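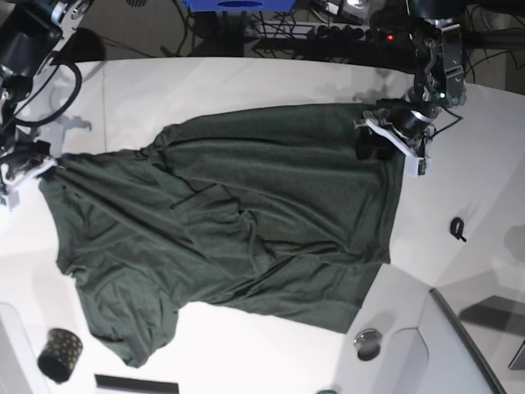
양팔 로봇 작업대 안전 점검표 (의견 포함)
프렌데일 학생 로봇 동아리 · 옷 개기 과제 "데크비" 조
점검 시기: 2019년 5월, 중간 시연 전
점검한 사람: 하디자 라왈, 탈하 아완
읽고 의견을 보탠 사람: 호드리구 바프티스타 (지도)

시작하기 전에 한마디

이 점검표는 원래 반 장짜리였는데 학기 초부터 다들 한 줄씩 보태다 보니 이만큼 길어졌습니다. 길어서 귀찮다는 이야기도 들었고 저도 그 마음 잘 압니다만, 처음 온 친구가 혼자 읽어도 알아들을 수 있게 쓰자는 것이 우리 약속이었으니 조금만 참고 읽어 주세요. 표시는 세 가지입니다. "양호"는 그대로 써도 되는 것, "주의"는 쓰면서 살펴볼 것, "조치"는 고치기 전에는 팔에 전원을 넣지 않는 것입니다. 애매하면 한 단계 엄하게 적어 주세요. 엄하게 적었다고 뭐라 할 사람은 우리 조에 없습니다.

1. 전원과 배선

1-1. 멀티탭에 꽂힌 플러그가 끝까지 들어가 있는가 : 양호
하나씩 손으로 눌러 확인했습니다. 지난번에 어댑터 하나가 살짝 떠 있어서 왼팔이 자꾸 초기 위치로 돌아갔던 일, 기억하시지요? 그날 저녁 내내 코드만 들여다본 탈하에게 다시 한번 위로를 보냅니다.

1-2. 멀티탭 위나 바로 옆에 천이 닿지 않는가 : 양호
셔츠를 갈아 끼울 때 벗겨 낸 옷을 무심코 작업대 뒤로 넘기는 습관이 있는데, 뒤쪽은 전부 전기 기구 자리입니다. 옷은 옷 바구니로 보내 주세요.

1-3. 팔을 끝까지 뻗었을 때 케이블이 당기지 않는가 : 주의
오른팔은 여유가 넉넉합니다. 왼팔은 손목을 바깥으로 돌린 채로 뻗으면 그리퍼 쪽 선이 조금 팽팽해집니다. 당장 빠질 정도는 아니지만 시연 중에는 그 자세를 피하고, 선을 다시 묶을 때 손목 쪽에 여유를 더 두기로 했습니다.
(호드리구 의견) 선을 너무 예쁘게 묶으려고 하지 마세요. 보기에 조금 헐렁한 편이 로봇에게는 편합니다. 움직이는 관절을 지나는 자리에는 케이블 타이를 조이지 말고, 고정은 관절 앞뒤에서만 해 주세요.

1-4. 피복이 벗겨지거나 눌린 곳이 없는가 : 양호
손으로 죽 훑어 가며 봤습니다. 이 항목은 전원을 내리고 해야 하는데 저도 순서를 바꿀 뻔했습니다. 그래서 다음 판부터는 1번 묶음 맨 앞으로 옮기려고 합니다.

2. 팔과 관절

2-1. 받침 볼트와 브래킷 나사가 풀려 있지 않은가 : 조치 후 양호
오른팔 팔꿈치 쪽 브래킷 나사 2개가 손으로 돌아갈 만큼 풀려 있었습니다. 다시 조이고 펜으로 위치 표시를 해 두었으니, 다음에 점검하는 분은 표시선이 어긋났는지만 보시면 됩니다. 표시선이 어긋나 있으면 그냥 조이고 넘어가지 말고 일지에 적어 주세요. 같은 자리가 또 풀리면 나사를 바꿔야 하는지 생각해 봐야 하니까요.

2-2. 전원을 끊은 상태에서 관절이 걸림 없이 움직이는가 : 양호
한 사람이 팔을 받치고 다른 사람이 천천히 돌려 봅니다. 혼자 하면 팔이 뚝 떨어지면서 손등을 찧기 쉽습니다. 야시르가 몸으로 배운 것이라 이 문장은 앞으로도 지우지 않기로 했습니다.

2-3. 양팔이 가운데에서 서로 부딪치지 않도록 제한이 걸려 있는가 : 주의
프로그램으로 막아 둔 범위는 제대로 작동합니다. 다만 직접 조종 모드로 바꾸면 이 제한이 풀립니다. 시범 동작을 녹화하는 사람은 처음 몇 번은 꼭 느린 속도로 해 보고, 옆에 한 사람을 세워 두세요.
(탈하 의견) 직접 조종 모드에서도 제한이 걸리게 만드는 중입니다. 중간 시연까지는 어려울 것 같고 기말 전에는 넣겠습니다. 약속드린 것이니 재촉하셔도 됩니다.

3. 그리퍼

3-1. 흰 플라스틱 손가락에 금이 가거나 날카로운 모서리가 없는가 : 양호
손톱으로 긁어 보면 금은 금방 느껴집니다. 예비 손가락은 2벌 출력해서 서랍에 넣어 두었습니다. 쓰신 분은 꼭 칠판에 적어 주세요. 빈 서랍을 열었을 때의 그 허탈함을 다른 조원에게 물려주지 맙시다.

3-2. 쥐는 힘이 정해 둔 값을 넘지 않는가 : 양호
설정 화면의 값은 15로 되어 있고, 티셔츠 한 벌을 잡고 당기는 데에는 이 정도면 충분합니다. 옷이 자꾸 미끄러진다고 값을 올리고 싶어지는 마음은 이해하지만, 먼저 잡는 위치부터 바꿔 보세요. 솔기가 있는 어깨나 밑단 쪽을 조금 더 깊게 물리면 힘을 올리지 않고도 되는 경우가 많았습니다.

3-3. 손을 가까이 대기 전에 정지 상태를 확인하는가 : 주의
솔직히 말씀드리면 우리가 가장 느슨한 항목입니다. 소매가 접혀 들어간 것을 보면 자기도 모르게 손이 먼저 나갑니다. 저도 이번 점검 중에 한 번 그랬고, 하필 호드리구 선생님이 바로 뒤에 계셨습니다. 소매를 펴 주고 싶어도 먼저 "정지"라고 말하고, 조종하는 사람이 "정지했습니다"라고 대답한 다음에 손을 넣습니다. 조금 쑥스러워도 소리 내서 합시다.

4. 작업대와 옷

4-1. 작업대가 흔들리지 않고 높이가 맞는가 : 양호
모서리를 눌러 봐도 흔들림이 없습니다. 상판은 마른 천으로 닦았습니다. 물걸레로 닦은 날에는 다 마를 때까지 옷을 올리지 마세요. 천이 상판에 들러붙어서 팔에 괜한 힘이 걸립니다.

4-2. 과제용 옷에 단추, 지퍼, 긴 끈이 없는가 : 양호
지금 쓰는 것은 모두 반팔 면 티셔츠입니다. 후드 티로 해 보고 싶다는 의견도 나왔는데, 끈이 손가락 사이에 감기면 풀기가 보통 일이 아니어서 당분간은 티셔츠로만 가겠습니다. 끈을 빼고 가져오시면 기말 뒤에 한번 같이 해 봐요!

4-3. 옷을 당기는 동작에서 천이 지나치게 팽팽해지지 않는가 : 주의
양쪽 모서리를 잡고 벌리는 단계에서는 주름이 다 펴질 때까지 당기려고 하지 마세요. 윗선이 대강 곧아지면 거기서 멈추고, 가운데 남은 주름은 내려놓으면서 끌어 펴는 쪽이 팔에도 옷에도 낫습니다. 첫 주에 목둘레가 늘어난 티셔츠는 하디자가 잠옷으로 잘 입고 있습니다.

4-4. 조명이 고르게 들어오는가 : 주의
안전 항목이라기에는 좀 애매하지만 야시르가 꼭 넣어 달라고 했습니다. 팔 그림자가 짙게 지면 어두운 색 옷에서는 옷 끝선을 잘못 잡을 때가 있고, 그러면 팔이 엉뚱한 곳으로 내려갑니다. 창가 블라인드를 내리고 천장등만 켠 상태를 기본으로 합니다.

5. 사람과 비상 정지

5-1. 비상 정지 버튼이 조종하는 사람의 손 닿는 곳에 있는가 : 양호
전원을 넣고 눌러 보았고, 양팔 모두 멈췄습니다. 버튼을 누르면 팔이 잡고 있던 옷을 놓지 않은 채로 서 있을 수 있으니 당황해서 옷을 잡아당기지 마세요.

5-2. 전원이 들어간 동안 두 사람 이상이 자리에 있는가 : 조치 후 양호
일지를 보니 혼자 돌린 기록이 2번 있었습니다. 누구인지는 적지 않겠습니다. 본인들과 이야기했고, 과제에 욕심이 나서 그랬다는 것도 잘 알겠습니다. 그래도 혼자일 때는 시뮬레이션만 돌려 주세요. 급하면 단체방에 올리면 누구든 한 명은 내려갑니다.

5-3. 긴 머리, 목걸이, 늘어진 소매를 정리했는가 : 양호
머리끈은 조종석 옆 고리에 걸어 두었습니다. 신분증 목걸이도 벗어서 같은 고리에 걸어 주세요.

남은 일

왼팔 그리퍼 쪽 선 다시 묶기 : 하디자
직접 조종 모드의 충돌 제한 넣기 : 탈하
점검표 1번 묶음 순서 바꾸기 : 하디자
블라인드 고정 끈 새로 달기 : 야시르

(호드리구 마무리 의견) 꼼꼼하게 잘 봤습니다. 특히 자기 실수를 숨기지 않고 그대로 적어 준 점이 고맙습니다. "조치"로 적혔던 두 항목은 제가 따로 확인했고, 중간 시연은 예정대로 해도 좋습니다. 1-3은 시연 당일 아침에 제가 보는 앞에서 한 번 더 점검합시다. 그리고 점검표에 적은 칸마다 이름 첫 글자를 써 두면 나중에 물어보기가 편하니 다음부터는 그렇게 해 주세요.

확인: 하디자 라왈, 탈하 아완, 호드리구 바프티스타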